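Ticket: Linker Greifer meldet "gegriffen", obwohl nichts zwischen den Fingern ist
Projekt: Ratel (Roboter-AG, Sortierstation mit zwei Armen)
Software: Zadar
Eröffnet: Januar 2018
Status: gelöst, bleibt zur Beobachtung offen

Erste Meldung der AG

Liebes Rarnik-Team,

erst einmal ein frohes neues Jahr und noch einmal vielen Dank für die Geduld mit uns im Dezember, als wir wegen der Kabelverlängerung so oft nachgefragt haben! Die hält übrigens tadellos. Heute kommen wir mit etwas anderem, und ich fürchte, es wird wieder ein bisschen länger, ich möchte aber nichts weglassen, was euch helfen könnte.

Unsere AG baut eine Sortierstation für Kleinkram: Auf dem weißen Tisch liegen Dinge, die die Schülerinnen und Schüler von zu Hause mitbringen, und die beiden Arme sollen sie in eine blaue Schale mit drei Fächern räumen.
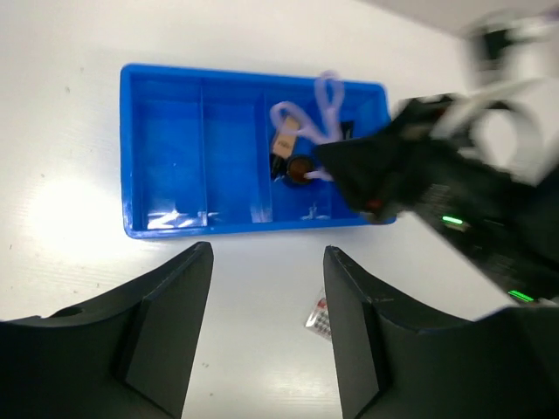
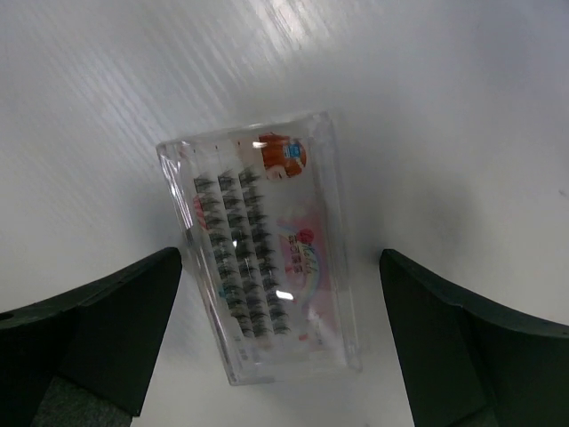

Bis zu den Ferien lief das recht ordentlich. Seit wir wieder angefangen haben, schließt der linke Greifer über einem flachen Gegenstand, hält mitten in der Bewegung an, Zadar meldet "gegriffen", der Arm fährt hoch und schwenkt zur Schale, und der Gegenstand liegt noch genau da, wo er vorher lag. Am schlimmsten ist es bei durchsichtigen Verpackungen. Bei Bändern und Schnüren klappt es meistens, bei dickeren Sachen immer. Der rechte Arm macht alles richtig, und der hat dieselben Finger (die schwarzen von Pētersons, mit der Spitze vorn) und dieselbe Zadar-Version.

Was wir schon probiert haben: alles aus und wieder an, die Finger ab- und wieder angeschraubt, die Kameralinse geputzt, ein anderes Programm geladen. Beim Putzen dachten wir kurz, es sei besser geworden, aber das hielt nur bis zur Pause. Die Gruppe ist ein wenig geknickt, denn im Frühjahr wollen wir beim Schulwettbewerb antreten und hatten die Station innerlich schon als fertig abgehakt.

Herzliche Grüße von der ganzen Ratel-AG
(AG-Leitung)

Rückmeldung Support Rarnik

Hallo zusammen,

danke für die ausführliche Schilderung, damit lässt sich gut arbeiten, bitte genau so weitermachen! Die Erkennung scheidet für mich vorerst aus, wenn der Arm an die richtige Stelle fährt und erst beim Schließen stolpert. Ich vermute eher, dass der Greifer zu früh glaubt, auf Widerstand zu treffen.

Seid bitte so lieb und schaut euch Folgendes an:

Im Menü Greifer steht unter "Schließkraft" die Abbruchschwelle. Schreibt mir den Wert für links und für rechts auf.

Danach den Greifer ohne Gegenstand ganz schließen lassen und die Position ablesen, die Zadar anzeigt. Auch hier bitte beide Seiten.

Und dann hätte ich noch eine Frage: Hat in den Ferien jemand an der Station gearbeitet oder sie umgestellt?

Viele Grüße, euer Support

Nachtrag der AG

Hallo,

das ging ja schnell, da hatten wir noch nicht einmal den Tee ausgetrunken. Die Werte:

Abbruchschwelle rechts 1000, links 210. Leer geschlossen zeigt der rechte Greifer 0 an, der linke bleibt bei 18 stehen. Man sieht auch mit bloßem Auge, dass zwischen den linken Fingern noch Luft ist, das war uns vorher gar nicht aufgefallen, wir haben immer nur auf den Tisch geschaut.

Zur Frage mit den Ferien: Umgestellt wurde nichts, jedenfalls nicht mit Absicht. Allerdings hat eine Gruppe kurz vor Weihnachten mit weichen Gegenständen experimentiert (es ging um Schaumgummi und darum, möglichst wenig Abdruck zu hinterlassen) und dafür die Kraft heruntergesetzt. Wir dachten, das gelte nur für deren Programm. In unserem Laborheft steht dazu leider nur "sanfter gemacht", was der Gruppe jetzt ein bisschen peinlich ist. Das muss es nicht sein, ich habe selbst schon Schlimmeres in dieses Heft geschrieben.

Rückmeldung Support Rarnik

Da haben wir es vermutlich schon. Die Abbruchschwelle wird in Zadar je Arm gespeichert und gilt danach für alle Programme, das ist in der Anleitung zugegebenermaßen sehr knapp beschrieben. Mit 210 reicht schon etwas Reibung in der Führung, und der Greifer hält an und meldet einen Griff. Dass es bei dicken Sachen trotzdem klappt, passt dazu: Dort kommt der Kontakt, bevor die Finger die schwergängige Stelle erreichen.

Bitte in dieser Reihenfolge:

1. Arm in Parkposition fahren, Programm beenden.
2. Schwelle links auf 1000 setzen und speichern.
3. Finger abnehmen, die Führung mit einem trockenen Pinsel ausbürsten. Kein Öl!
4. Finger wieder montieren und die Schrauben abwechselnd anziehen, jede nur ein kleines Stück.
5. "Greifer einmessen" starten und die Hände wegnehmen, bis die Anzeige fertig meldet.
6. Leer schließen und die Position ablesen.

Sollte dann immer noch etwas anderes als 0 dastehen, meldet euch bitte, bevor ihr weitermacht.

Nachtrag der AG

So, wir haben alles der Reihe nach abgearbeitet, eine hat vorgelesen, die anderen haben gemacht, und es war sehr feierlich.

Nach Schritt 2 allein kam der Greifer schon deutlich weiter zu, aber mit einem kleinen Ruck kurz vor Schluss. Beim Ausbürsten kamen Fusseln und ein Krümel Schaumgummi aus der Führung. Nach dem Einmessen zeigt der linke Greifer leer geschlossen 0. Großer Jubel!

Dann haben wir sieben Versuche mit flachen, durchsichtigen Verpackungen gefahren, jedes Mal ein Stück verschoben und gedreht. Sechs gingen glatt. Beim siebten ist die Verpackung beim Anheben weggerutscht, und Zadar hat das ganz richtig als "verloren" gemeldet und es noch einmal versucht. Damit können wir wunderbar leben.

Eine Bitte hätten wir noch: Lässt sich die Schwelle irgendwie an das Programm binden? Die Schaumgummi-Gruppe möchte gern weitermachen, und wir hätten ungern zweimal im Jahr dasselbe Ticket.

Rückmeldung Support Rarnik

Wie schön, das freut mich sehr für euch!

Binden lässt sich die Schwelle in eurer Version noch nicht, ich habe den Wunsch aber weitergegeben. Bis dahin könnt ihr in jedes Programm als erste Zeile den Befehl "Schwelle setzen" mit dem passenden Wert schreiben, für beide Arme getrennt. Für die weichen Sachen dürft ihr ruhig bei eurem niedrigen Wert bleiben, jetzt, wo die Führung sauber ist. Sollte er wieder zu früh abbrechen, geht in kleinen Schritten nach oben.

Zum weggerutschten Stück: Glatte Kunststoffdeckel sind für blanke Finger immer etwas heikel. Ein schmaler Streifen rutschfestes Band auf den Innenflächen hilft oft, danach aber bitte neu einmessen, die Finger sind dann ja ein wenig dicker.

Ich lasse das Ticket bis zu eurem Wettbewerb offen, dann müsst ihr bei Bedarf nicht von vorn erzählen.

Letzter Eintrag der AG

Die Zeile steht jetzt in allen Programmen, und im Laborheft gibt es eine neue Spalte für die Schwelle, links und rechts getrennt. Das rutschfeste Band bestellen wir mit der nächsten Materialliste und schreiben hier hinein, welches es geworden ist. Der Pinsel hängt an einer Schnur neben der Station, damit er nicht wieder im Kunstraum landet.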